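I sat through a full day at the county courthouse yesterday for a case most people won't have heard of, and I promised a few of you I'd write it up, so settle in with a coffee. I'm not a lawyer and I'm not a reporter, just a retired school bus dispatcher who likes to know what goes on in that building.

The short version for those of you on your lunch break: the former bookkeeper at Ostell, the heating and plumbing supply place out past the grain elevator, pleaded guilty to one count of theft by swindle and one count of forging checks. Two other counts were dropped as part of the deal. Sentencing comes later.

I'm not going to use the bookkeeper's name. It's in the public record if you want it badly enough, but there are kids in the local schools with that last name and they didn't do anything to anybody.

Now the longer version, which is the one I like telling.

According to what was read out in court, it went on for 4 years. It started with small checks made out to a company called Birninent, which was supposed to be selling Ostell pipe fittings and shop rags and that kind of thing. Birninent had an invoice form, a mailing address and a very nice letterhead. What it didn't have was any pipe fittings.

The prosecutor said there were 377 checks in all. She read that number slowly and then she let it sit there for a bit, and I'll tell you, I've been to that courtroom plenty of times and I don't think I've ever heard it so quiet. You could hear the radiator ticking over by the jury box (which was empty, of course, there being no jury for a plea).

Nearly every one of the checks was for less than $500. That was the whole trick of it. Ostell had a rule that anything at $500 or over needed a second signature, and anything under it only needed one, and the bookkeeper was the one who kept the signature stamp in the desk.

I want to say something kind about the owners here, because I've already seen some unkind things going around. It is very easy to sit at home and say you'd have caught it. They had a person they trusted who came in early, remembered everybody's birthday and never took a vacation. I've since read that the never taking a vacation part is something auditors look for, but who on earth thinks of that when it's your own front office?
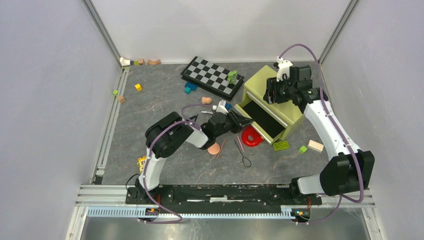 So how did it come apart? A bank teller, bless her. She noticed that the Birninent deposits always came in on the same afternoons as a personal deposit, in the same handwriting, and she took it to her manager. The manager called the sheriff's office, and from there it went to a detective who spent most of a winter going through boxes.

The search warrant was served at a storage unit and not at the house, which I found interesting. They found the blank invoices there, along with a box of 179 check stubs held together with rubber bands and sorted by month. The defense attorney mentioned that his client was always an organized person. I believe he meant it as a compliment.

Somebody asked me last night what a plea hearing is like if you've never been to one, so let me back up a little. It is a lot of questions. The judge asks whether you understand what you're giving up, whether anyone promised you anything, whether you've had enough time with your attorney, whether you've taken any medicine that would make it hard to think. Yes, no, yes, no. It takes a good long while.

Then comes the part where the defendant has to say out loud what they did. I'd forgotten about that part. You can't just say "guilty" and sit down. The attorney walks you through it a piece at a time, and you have to agree to each piece. Did you write this check? Did you know Birninent wasn't a real supplier? Did you put the money in your own account? It was hard to listen to and I expect it was a good deal harder to say.

A few of you wanted to know where the money went. Some of it went to a house payment, and a fair amount went to a rug shop called Kurtuluş, which sells online. I had to ask the clerk how to spell that and she very kindly wrote it on a sticky note for me. The rugs have been seized. I don't know where a county keeps a pile of seized rugs, but I'd like to.

There was also a boat, the Rusen, which was sold before any charges were filed. The prosecutor wants the sale price counted toward restitution and the defense says it was bought with an inheritance. The judge said she'd take that up at sentencing and asked both sides to put their arguments in writing.

On restitution, because I know some of you worked there and are wondering about the holiday bonuses that didn't come: the full amount hasn't been settled. Both sides agreed to let the court decide it after another hearing. If you were an employee during those years, you don't automatically get anything out of it, as far as I understand. The business is the victim on paper. Please ask somebody who knows more than me before you count on a dime.

Also, and I mean this gently, please don't call the courthouse asking how long the sentence will be. The judge hasn't decided. She ordered a background report first, and the probation office has to write it. The defendant is out until then, with conditions: no handling anybody else's money, no leaving the state without permission, and no contact with anyone at Ostell.

For anyone looking for the paperwork, the plea was entered on 15 January 2020 and you can read the file at the public terminal on the second floor. Printed pages cost extra and the machine doesn't like wrinkled bills. Bring quarters.

Okay, one last thing and then I have to go let the dog in. If you run a little business, or you're on the books for your church or your softball league, have a second person open the bank statement before anybody else touches it. The detective told a few of us that out in the hallway, and he said it twice, so I'm passing it along.

I'll be there for the sentencing if my knee cooperates, and I'll post when it goes on the calendar. Thank you for reading all this, you patient people.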